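Home News Consultations FAQ Contact

Jillus–Bimden Border Accord: Frequently Asked Questions

What is the accord?
It is a treaty between the governments of Jillus and Bimden covering customs, river traffic and the recognition of civil documents. It has 29 articles and was signed in Cloutier on August 26, 2024.

Is it in force?
No. Both parliaments must approve the text. The Jillus assembly voted in favor with 93 members supporting. The Bimden senate is due to vote in December.

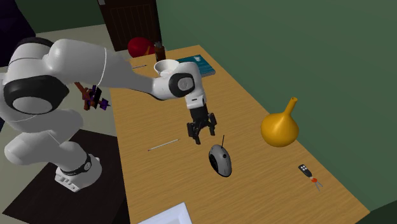 How may residents submit comments?
Comments are accepted online or by mail until the senate debate opens. The online form can be completed with a keyboard alone; a mouse, such as the gray one on the wooden table, is needed only to mark a location on the river map. Each submission receives a reference number, which should be quoted in later correspondence.

Who led the negotiations?
Ruairí Hennessy headed the Jillus delegation and Laurier Beaulieu that of Bimden. Both remain in office as special envoys until ratification.
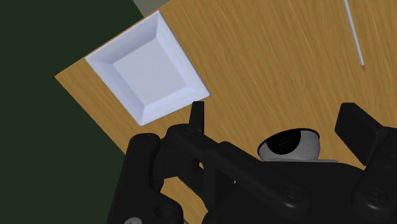
Their offices do not handle individual cases. Questions about permits, pensions or property along the Zikow River should go to the consular section of the government concerned.

Will border residents need a visa?
No. Registered residents may cross with a national identity card – the present arrangement – for stays of up to 2 days.

Does the accord change the border?
No. The line remains as marked by the existing 948 boundary posts. Article 2 states that neither side gives up any earlier claim by signing.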